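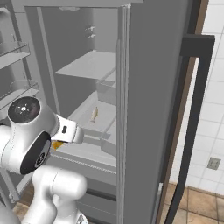 Fridge with the door open

Ticket 1807 - shared kitchen, Drernside house
Opened by: Jui-lin Kan

The fridge does not keep cold overnight. My thermometer showed 24 degrees this morning. I have reset the plug 2 times.

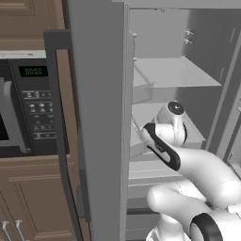 After the second reset the motor ran for four minutes and stopped again - no error sound. Please send somebody from Flemton.

Reply, King-fai Hung: Is the socket shared with the kettle? Please try another one. 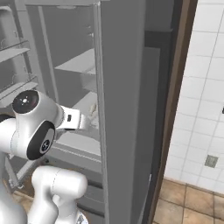 Fridge interior, shelf side

Jui-lin Kan: Other socket, same result. Ticket stays open.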